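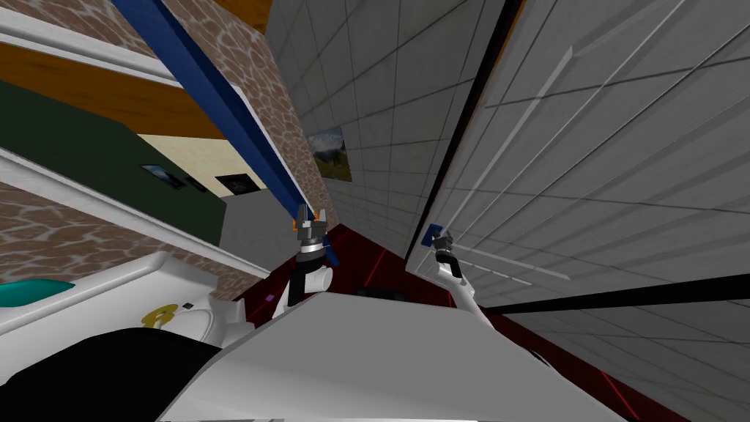
Picture credit: Nassoro Barasa

Washing and storing bed linen so that it lasts

We have washed bed linen at home in Hevthorpe for many years, for our own beds and for two guest rooms, and in this time I have made most of the mistakes. These are the habits that stayed with us. They concern sheets, duvet covers and pillowcases of cotton or linen. For wool blankets and silk please follow the label, I have not enough experience with them.

Before the first wash

Wash new bedding before you sleep in it. Many fabrics come with a finish which makes them look smooth in the packet, and the first wash takes this out. Linen can also shrink a little, so do not shorten a curtain or sew a pillowcase from new linen before it was washed once. Close all buttons and turn the covers inside out. If you forget the buttons, the socks and small pillowcases will go inside the duvet cover and come out in a hard wet ball.

Temperature and powder

For white cotton I use 60 degrees, for coloured cotton and all linen 40. Use less powder than the packet tells you if your water is soft. Too much powder stays in the cloth and makes it stiff, and then people add softener, and the softener makes towels and sheets worse at taking up moisture. When a sheet has become stiff already, wash it once more without any powder.
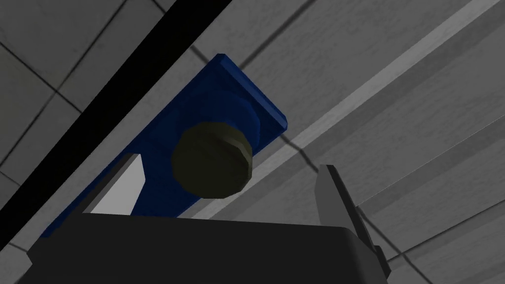 Do not fill the drum to the top. One double duvet cover, one sheet and four pillowcases are enough for our machine. Linen especially needs space, because it creases sharply when it is pressed together, and along these creases the threads break first. I choose a slow spin for it and take it out at once when the machine stops.

Stains

Cold water first, always, for blood and for milk. Hot water fixes them. Leave the cloth to soak for an hour, rub gently with plain soap, and then wash it as usual. For face cream and hair oil on pillowcases, a drop of washing-up liquid on the dry fabric works well. Look at the place before you put it in the tumble dryer, the heat makes it very difficult afterwards.

Drying and ironing

Shake each piece strongly and pull the corners straight before you hang it. If you do this well, a sheet needs no iron. Pillowcases look nicer ironed, and linen must still be damp for it. If it has dried too far, sprinkle it with water, roll it up and wait half an hour.
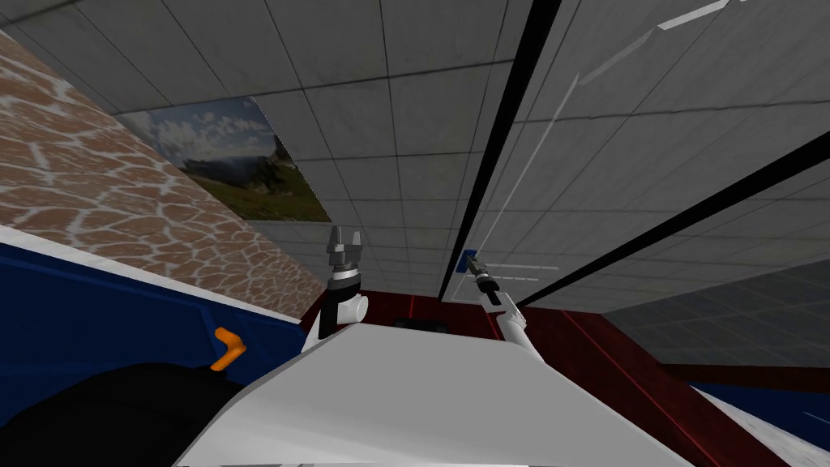
Nassoro Barasa wrote to me that he irons linen only on the wrong side, as the right side becomes shiny when the iron is too hot. He also puts a thin cotton cloth over embroidery. I tried both with a dark blue duvet cover and I agree with him.

Storing

Everything must be fully dry. Fold the set and put it inside one of its own pillowcases, so you never search for the matching piece. Put the clean set at the bottom of the pile and take the next one from the top, then all sets are used equally. Once a year, in March, I take out the sets we use little and fold them along different lines.
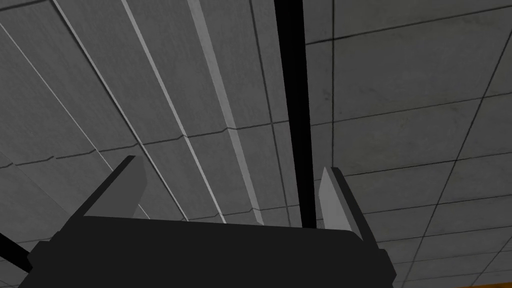
Gripper, fingers open

Plastic bags are not good for long storage. An old cotton sheet around the pile keeps the dust away and lets the air pass. When a sheet becomes thin in the middle, cut it lengthwise, sew the outer edges together and hem the new sides. It can serve some more years on a child's bed.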